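# Kokier Birth Chart Print Set

The Kokier set is a natal chart drawn for one person and printed on heavy cream paper, together with a small book which explains it. We make it for people who have read their Sun sign for years and want now to see the rest: the Moon, the rising sign, the houses, and the angles between the planets.

## What you receive

- One wheel chart, printed on one side, ready for a frame
- One book of 60 pages, written in plain language
- One card with all planet positions in degrees and minutes
- One transit sheet for the month after your order

The book does not tell you what will happen to you. It explains each placement in its sign and in its house, and then it speaks about how they work together. A Venus in Virgo in the seventh house is a different story from a Venus in Virgo in the twelfth, and we try to respect this difference.

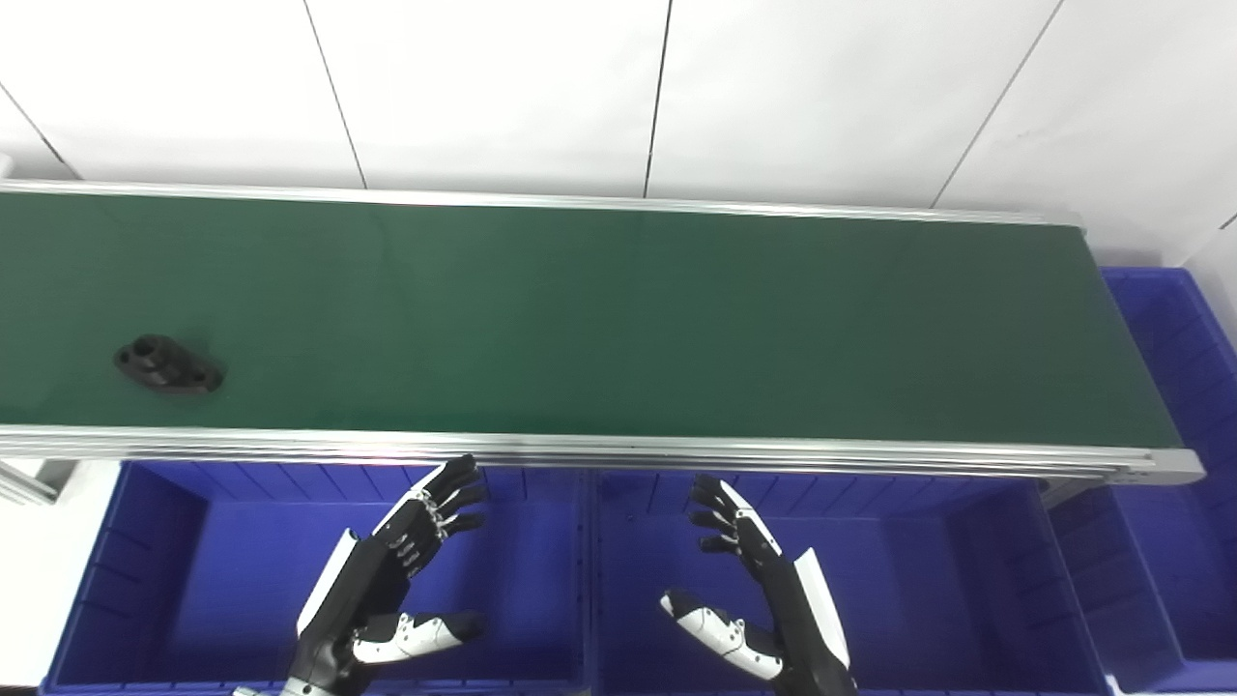

## What we need from you

Please send the date, the place and the time of birth. The time is the most important and also the most difficult. The rising sign moves quickly, so an error of 30 minutes can put it in the next sign, and then all houses are changed. If you have a birth certificate with the time on it, please use this one and not the memory of the family.

If the time is unknown, choose "No time" in the order form. You will get a chart without houses and without a rising sign. The Moon can also change sign during the day, and when this is the case for your date, the book describes both possibilities. The price stays the same, but the book is shorter.

For the place, the nearest town is good enough. We look up the old time zone and the summer time for you.

## House systems

Placidus is the standard in all our sets. Whole Sign is available also, and for births very far to the north we recommend it, as the Placidus houses there become very wide or very narrow. You can order a second wheel in the other system for a small extra cost -- many students do this to compare. 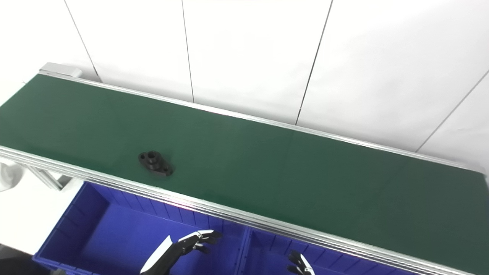
## Versions

**Kokier Classic.** Black lines on cream paper, with the traditional planets up to Saturn and the modern three.

**Kokier Warkell.** The same wheel, but with Chiron, the lunar nodes and Lilith added. The aspect lines are in two colors, one for the easy aspects and one for the hard ones.

**Kokier Agbenyega.** A double wheel for two people, with the second chart around the first. The book then has a chapter about each person and a long one about the relationship. Please give the data of both, and ask the other person before you order.

## Delivery and changes

A set leaves us within 7 working days. If you notice a mistake in your birth data, write to us quickly. Before printing, we correct it for free. After printing, we must ask for the cost of the paper, but not of the book.

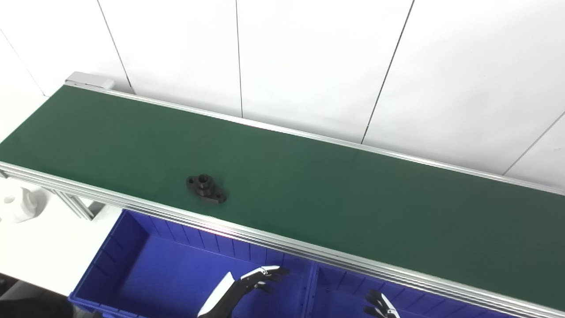 Gift orders can go directly to the other person, with a note of up to 1000 characters. We do not put an invoice in these parcels.

Frames are not included. The wheel fits the square frame from our Brostthorpe series, which you find under Accessories.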